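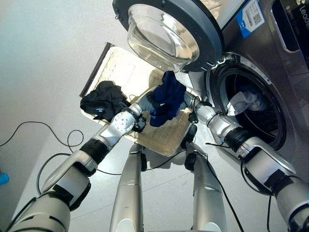 Getting More Out of a Front Loader

My aunt did her washing in a top loader for most of her life, and when she finally gave in and bought a front loader she called me twice in the first week to complain about it. So I have been collecting little habits for her (and for myself, if I'm truthful), and it seemed a shame to keep them in a notebook.

Start with the sorting. I do darks and whites in separate loads like everyone's mother did, but I also pull the dark navy things apart from the black ones under a good lamp, at least until they've been washed a few times. Shake each piece out before it goes in. A shirt that goes in as a knot comes out as a tighter knot, and you'll be ironing it for twice as long.

Don't stuff the drum. If you can lay your hand flat on top of the clothes with a bit of room to spare, you're fine. And do run a finger around the inside of the rubber gasket before you close up - hair ties, coins, and baby socks all love it in there.
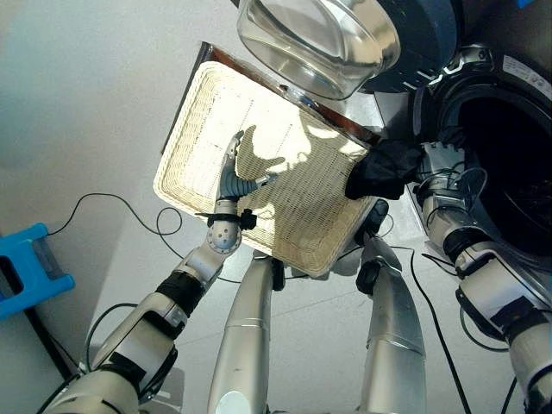

Carrying the clothes to and from the machine is where I've changed my mind the most. I used to swear by a deep plastic hamper, the kind you have to dive into headfirst, and everything at the bottom came out creased and forgotten. Now I like something shallow, and a woven wicker tray with a raised, rolled rim does very nicely. The rim gives you a good edge to hold, and the little gaps in the base let the light through, so a quick tilt toward the window shows you any lint that has settled in the weave. Brush it out with an old toothbrush, going along the strands.

Dinesh Sundaram wrote in to ask about the glass on the door. I wipe mine with a soft cloth and a splash of white vinegar in warm water, inside and out, then dry the gasket and leave the door ajar until the next load. My aunt still closes hers out of habit, and then she calls me about the smell.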